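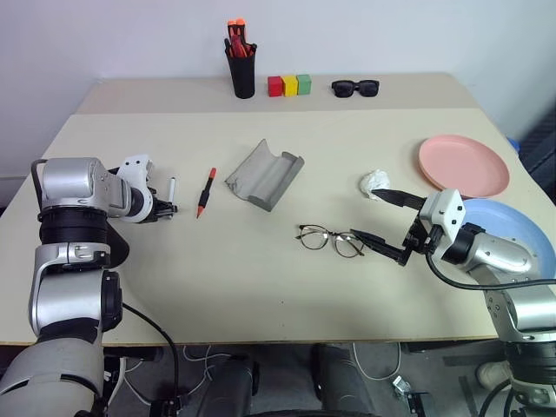 Page last changed: 25/07/2023

Can robots do chores yet? Your questions

Can a robot tidy my desk?
Partly, and it's a thrill to watch! Our two-armed setup at Josard works on a white table with the sort of stuff anybody leaves lying out: pens, a tissue, glasses, a couple of plates. One arm can hold a marker while the other works on something else. Give it a full junk drawer, though, and it's lost.

Why are glasses such a big deal?
Thin wire frames are hard to see, easy to bend and awkward to grip. Sunglasses with thick black frames are a good deal easier. Kendra Simard keeps a tally of our pickups, and on her last sheet the wire pair came up cleanly in 11 tries out of 15. We cheered at that (last September we couldn't do it at all).

What about tissues?
A crumpled tissue never has the same shape twice, so the arm can't rely on a grip it learned yesterday. It's one of my favorite tests.

Is it faster than I am?
No. You'd have the desk clear before it had finished with the pens.

Can it do dishes?
Picking up a plastic plate, yes, on a good day. Scrubbing a greasy pan, no. We haven't tried anything with water.

And in a workshop?
That's further along. Parts that come in the same size and sit in the same spot suit a machine very well. Doaa Radwan is running a sorting trial at Urkolness with mixed bins, and mixed bins are a lot closer to a messy kitchen than to an assembly line.

Does somebody have to stand by?
Yes, always, with a hand near the stop button.

When can I buy one for my house?
I don't know, and I'd be wary of anybody who gives you a year. But the progress is real and I can't wait for laundry.

Can I come and see it?
Please do! Write to Lise Carrier at the front office. Groups of two are easiest to fit in.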